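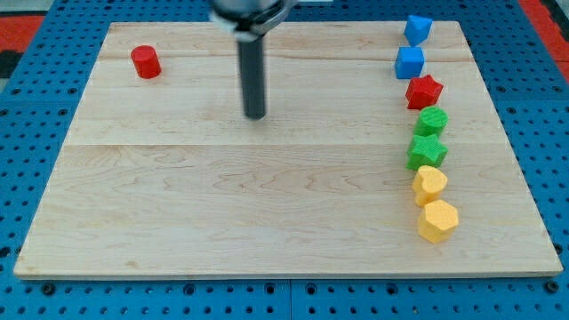 4 Holzbrett auf der Lochplatte einrichten

Gilt für die Werkbank Verine mit blauer Lochplatte und das Auflagebrett aus der Huritz-Reihe. Wer noch die alte graue Platte hat: Kapitel 9, nicht hier.

4.1 Vorher

Bank abräumen. Alles runter, auch die Kleinteile aus den Ecken. Lochplatte absaugen, nicht abwischen - Wasser zieht den Staub nur in die Löcher und der kommt dann nie wieder raus.

Bereitlegen:
Auflagebrett
Filzgleiter, selbstklebend, 4 Stück plus Reserve
Innensechskant für die Plattenschrauben
Trockenes Baumwolltuch
Wachs oder Hartöl, je nachdem was vorher drauf war
Bleistift, weich

HINWEIS: Das Brett muss vorher mindestens über Nacht im selben Raum gelegen haben. Flach, nicht an die Wand gelehnt. Im August gab es zwei Reklamationen wegen Verzug, beide Bretter kamen direkt aus dem Lieferwagen auf die Bank.

4.2 Lochplatte prüfen

1. Stoß zwischen den beiden Plattenhälften mit dem Finger abfahren. Keine Kante spürbar: weiter mit Schritt 3.

2. Kante spürbar: Plattenschrauben beidseitig eine halbe Umdrehung lösen, Platten von Hand bündig drücken, über Kreuz wieder anziehen. Handfest reicht.

3. Schraubenköpfe kontrollieren. Dürfen nicht über die Lochplatte stehen, sonst kippelt später alles was man drauflegt.

4. Lineal quer über den Stoß legen, gegen das Licht schauen. Ein feiner Spalt ist ok.

ACHTUNG: Kein Akkuschrauber an den Plattenschrauben. Die Gewinde in der Unterkonstruktion reißen aus, und zwar sofort. Ersatzeinsatz ist Teil 193, muss bestellt werden.

4.3 Brett vorbereiten

1. Brett umdrehen und Unterseite ansehen. Leimreste mit der Ziehklinge weg.

2. Leimfuge auf beiden Seiten kontrollieren. Die Naht zwischen den Planken darf man sehen. Man darf sie aber nicht mit dem Fingernagel spüren. Wenn doch: leicht mit 240er drüber, immer in Faserrichtung.

3. Äste prüfen. Kleine, fest verwachsene Äste und dunkle Streifen in der Maserung sind normal bei hellem Ahorn und kein Mangel. Lose Äste schon.

4. Filzgleiter in die vier Ecken kleben, Abstand zur Kante 11 mm. Fest andrücken, kurz warten.

5. Brett wieder wenden, Schleifstaub mit dem trockenen Tuch abnehmen.

HINWEIS: Gleiter nicht doppelt kleben um Höhe auszugleichen. Wenn das Brett wackelt, liegts fast immer an der Platte, also zurück zu 4.2.

4.4 Auflegen und ausrichten

1. Brett von vorn auf die Lochplatte setzen, nicht schieben. Sand unter dem Filz gibt Kratzer in der blauen Beschichtung.

2. Vorderkante parallel zu einer Lochreihe ausrichten. Die Reihe direkt vor dem Brett muss auf ganzer Länge gleichmäßig zu sehen sein.

3. Ringsum Lochplatte frei lassen, auch hinten. Da kommen später die Anschläge rein.

4. Position mit Bleistift an zwei Ecken markieren. Dünn. Geht mit Radiergummi wieder ab.

5. Kippeltest: flache Hand nacheinander auf alle vier Ecken, leichter Druck. Nichts klappert - gut.

4.5 Kleinteile aufstellen

Stehende Teile (Zylinder, Stifte, Klötzchen) erst jetzt aufs Brett.

1. Standfläche vom Teil kurz am Tuch abwischen.

2. Senkrecht absetzen und gerade loslassen, nicht drehen.

3. Nicht auf die Leimfuge stellen. Auch wenn sie glatt ist, schmale Teile stehen daneben besser.

4. Zwischen den Teilen genug Platz lassen, damit man einzelne greifen kann ohne den Nachbarn mitzunehmen. Lackierte Teile lieber ganz für sich.

ACHTUNG: Frisch geöltes Brett mindestens 24 Stunden leer lassen. Rot und Dunkelblau färben sonst ab und das geht aus dem Ahorn nicht mehr raus, auch nicht mit Schleifen.

4.6 Pflege

Täglich: trocken abwischen. Mehr nicht.
Monatlich: Brett anheben, Filz ansehen, Platte darunter absaugen.
Bei Bedarf: dünn nachwachsen, nach zehn Minuten auspoliren.

Kein Glasreiniger, kein Spülmittel, keine Mikrofaser mit Beschichtung. Feuchte Ränder gleich trocken reiben.

4.7 Wenn was nicht passt

Brett wölbt sich: umdrehen, zwei Tage ohne Last liegen lassen, dann nochmal prüfen.
Fuge geht auf: nicht selber leimen. Foto an Kondale schicken, Bestellnummer 1309 angeben.
Filz rutscht: Kleberest mit Spiritus ab, neuer Gleiter. Spiritus nicht auf die Oberseite bringen.
Bleistiftstrich geht nicht weg: zu fest gedrückt. Bleibt.

Rückfragen zu Holz und Oberfläche an Kamala Annamalai, zu Platte und Schrauben an Matúš Tóth. Bitte immer dazuschreiben welche Plattengröße, sonst dauert die Antwort länger.

Weiter mit Kapitel 5, Anschläge und Klemmen.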